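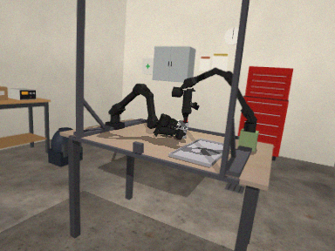 MIRNEL, Tuesday, October 13, 2020 — McGrath Floor Products today announced Alta, a water-based penetrating sealer for bare concrete floors in workshops, maintenance rooms and small assembly areas. The product goes on in one coat, dries clear and does not form a film on the surface. It is meant for plain interior rooms of the kind shown here, with a gray concrete floor, pale off-white walls and a heavy bench standing on the slab, where the owner wants less dust and easier cleaning but does not want a painted or glossy floor. Alta is available to order today in one-gallon and five-gallon containers.

Unsealed concrete gives off fine dust under foot traffic, dragged furniture and rolling loads. The dust comes from the weak top layer of cement paste and settles on benches, tools and finished parts. Sweeping removes what is loose and exposes more of the same layer. Film-forming coatings such as floor paint cover that layer, but they can peel where the slab carries moisture or where the surface was not properly cleaned, and they wear first at doorways and under the feet of benches and racks.

Alta is a lithium silicate solution. It soaks into the slab and reacts with free lime in the concrete to form a harder, denser material in the pores near the surface. No solid layer is left on top when the product is applied at the stated rate, and there is no coating to peel. The floor keeps its natural color. A slight darkening may be seen for the first few hours while the water leaves the slab.

Coverage is 300 square feet per gallon on a steel-troweled floor. Broom-finished or worn floors take more product, and users should treat a small patch first to find the rate for their own slab. A floor of 4,000 square feet with a tight, troweled finish can be treated by two people in a single working day, cleaning time not included.

Field trials

McGrath began field trials of the product in July. Trial areas were set out at 13 sites, all of them indoor slabs on grade, ranging from a new stockroom to a machine shop floor that had never been treated. At each site one area was sealed and a matching area next to it was left bare. Both were cleaned on the same schedule with a neutral cleaner and a soft pad.

Dust was measured with adhesive tape lifts taken at fixed points before treatment and at set times afterward. At every site the treated area gave cleaner tape lifts than the bare area. The difference was smallest on the newest slab, which gave off little dust to begin with, and largest on the machine shop floor. A bench abrasion test of 4,000 cycles was run on cast samples at the McGrath laboratory in Mirnel. Treated samples lost less mass than untreated samples from the same pour. Full results, with the mix design and curing history of the samples, are given in the technical data sheet.

Two of the trial floors had old patches of a different mix. The patches took up the sealer more slowly than the slab around them and needed extra brushing to keep liquid from standing. Application instructions were changed as a result and now include a separate section on repaired areas. 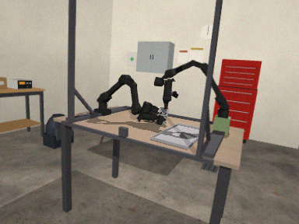 Computer rendering: workshop with a wood-topped work table and dark gray metal posts.

Preparation and application

The floor must be clean, structurally sound and free of old sealer, paint, curing compound, wax and oil. A simple water test is enough in most rooms. Drops of water placed on the clean slab should darken the concrete and be absorbed within a few minutes. If they bead or stand, something is blocking the pores and must be removed first. Acid etching is not recommended.

Slab and air temperature should be between 40 and 95 degrees Fahrenheit during application and until the floor is dry. New concrete should be allowed to cure fully before treatment.

Benches, racks and cabinets should be moved out where possible. Where a bench is anchored to the slab or is too heavy to move, work the product up to the feet with a brush and wipe metal legs with a damp cloth before the liquid dries. Alta leaves a white residue on glass, bare aluminum and some painted metals if it is not wiped off promptly. Wood should be covered. The product is not intended for wooden tops, wooden floors or wall surfaces.

Apply with a low-pressure sprayer and spread with a microfiber pad or a soft broom. Keep the surface wet for 20 minutes, adding product to any area that dries early. Move puddles onto dry areas or pick them up. Excess left to dry will show as a white film, which can be removed with water and a stiff brush on the same day but becomes difficult to remove later.

The floor can take foot traffic once it is dry to the touch, normally after two hours. Carts and furniture may be returned the next day. Hardening continues for several weeks, and the floor should be cleaned with plain water only for the first seven days.

Limits of use

Alta does not fill cracks, level low spots or stop water coming up through the slab. It does not make concrete resistant to acids, and spills of vinegar, battery acid or descaling products will still etch the surface. Oil resistance is improved only in that spills soak in more slowly and can be wiped up in more time. Floors that need a chemical-resistant surface should be fitted with a suitable coating system instead.

Availability

Alta is made at the McGrath plant in Mirnel and sold through Fatuvari, which stocks the full McGrath concrete range and handles orders for contractors and direct buyers. Safety data sheets and the technical data sheet are supplied with each order and can be requested before purchase. Sample bottles large enough for a test patch are available from Fatuvari counters while supplies last. Containers must be kept from freezing — product that has frozen should not be used.

About McGrath Floor Products

McGrath Floor Products makes sealers, cleaners and repair mortars for interior concrete. Its products are used in workshops, warehouses, schools and service garages.

Press contact: McGrath Floor Products, Press Office, Mirnel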